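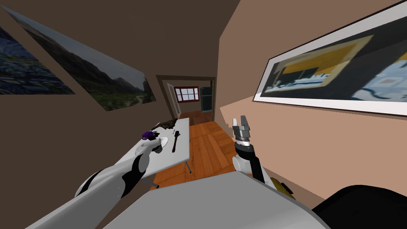 Two robot arms at a white table in a simulated room, from Bastow's Plaltavura open day in Lozano.

FOR IMMEDIATE RELEASE

Altthorpe Attends Bastow Open Day, Will Not Sign for Household Robots This Year

Rental operator says the simulated demonstration was good work but leaves its main questions unanswered

LOZANO — Altthorpe, which manages furnished short-stay apartments, said today that it will not place an order for robot housekeeping after attending Bastow's open day in March. Three Altthorpe managers joined 70 other guests to watch Plaltavura, Bastow's software for training and testing two-armed robots in computer-built homes.

Altthorpe went because it has a turnover problem. Every apartment has to be cleared, wiped down and put back in order between guests, and the window for doing it keeps shrinking. Bastow's invitation promised "a working answer to the lived-in room." Altthorpe's view after an afternoon with it is that the answer works in Plaltavura, and that the word "room" was doing a lot of lifting.

The program began at 2 p.m. with clearing a table. The simulated robot was placed in a narrow room with pictures on the walls and a few things left out on the tabletop, and guests followed along on a large screen from the robot's own point of view. Bastow's staff restarted the task several times at the request of guests, which Altthorpe appreciated. Too many demonstrations in this business are shown once and then put away.

"I liked that they let us ask for another go," said Aoife Kinsella, head of operations at Altthorpe. "I also noticed that every go was in the same room. Our apartments don't have a same room. People drag the couch in front of the closet and leave wet towels on the lamp, and I asked what happens then. I was told that's on the roadmap."

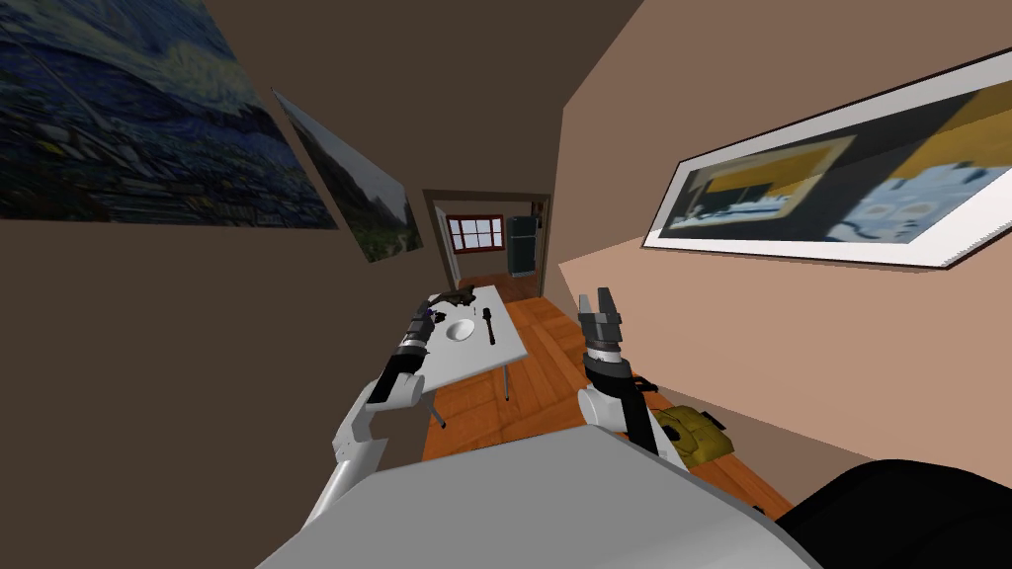

Bastow reported that in its latest round of testing the robot finished 162 of 200 table-clearing runs. Altthorpe does not dispute the figure. It does want to know what counted as finished. According to Joscha Baumgart, who led the presentation for Bastow, a run is scored as complete when the listed items have left the table and ended up inside a target area. Nothing in the score covers whether a dish was set down gently or how long the job took. Baumgart confirmed both points when asked and said time limits would be added to the scoring.

"It's a fair number for what it measures," said Demetrio Aguirre, who buys equipment for Altthorpe. "But that leaves 38 runs where somebody from my crew has to go up and fix it. If I have to send a person anyway, I want to see the math on what I'm saving. There wasn't any math on that."

Handling framed pictures

The second part of the program was the one Altthorpe most wanted to see. Framed prints get knocked down, taken off their hooks and left lying around in rental apartments more often than outsiders would guess, and they are awkward to pick up. Bastow has built a task around it. A picture lies on a tabletop at an angle, and the robot has to bring its gripper in over the table with the fingers open and work out where to take hold.

Guests saw the approach from a viewpoint just behind the gripper. It is a useful angle, and Altthorpe's staff agreed that it showed them more about the difficulty of the job than the wider shots had. The gripper itself hides a good part of what it is reaching for. 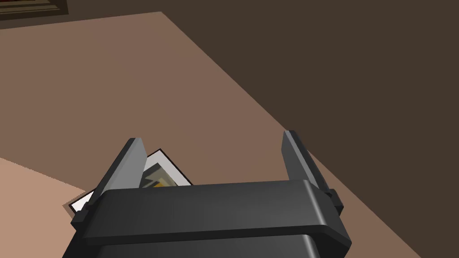 What the demonstration did not cover

Altthorpe asked about glass. The simulated picture, Baumgart said, is treated as one stiff piece with a set weight, and it cannot crack. It also can't be greasy. Altthorpe regards this as a large gap and said so at the time. A robot that learns to squeeze a frame that never breaks may learn to squeeze too hard.

Jae-hoon Heo, a simulation engineer at Bastow, gave what Altthorpe considers the straightest reply of the day. "We can make the frame breakable, and we should," Heo said. "Then somebody will ask about the wire on the back, and they'll be right too. You pick an order and work through it."

There was no physical robot performing either task at the open day. Bastow says hardware trials are planned but gave no date. Altthorpe has asked to be present when they happen, and has offered one of its own vacant apartments as a test site on the condition that Bastow's staff do not tidy it first.

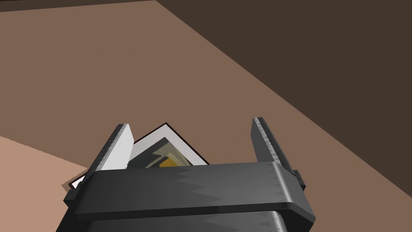 Not everyone at Altthorpe came away with the same opinion. Valeriano Aguirre, who supervises the cleaning crews and is Demetrio Aguirre's brother, thought the company should sign up early and have a say in what gets tested. Altthorpe's management considered this and decided against it for now. Early partners in Bastow's program pay a deposit, and the terms handed out in Lozano do not say when it would be returned if the hardware is late.

"Val may turn out to be right, and he'll bring it up at every family dinner if he is," said Demetrio Aguirre. "For the moment I'd sooner spend the money on more carts."

Altthorpe's crews will continue to handle all apartment turnovers by hand. The company will look at Plaltavura again once Bastow publishes results from a real apartment, with times included and with the failed runs described one by one.

About Altthorpe
Altthorpe manages furnished apartments for short and medium stays and employs its own cleaning and maintenance crews. It has no financial interest in Bastow or in any other maker of robots.

Media contact
Aoife Kinsella, Operations, Altthorpe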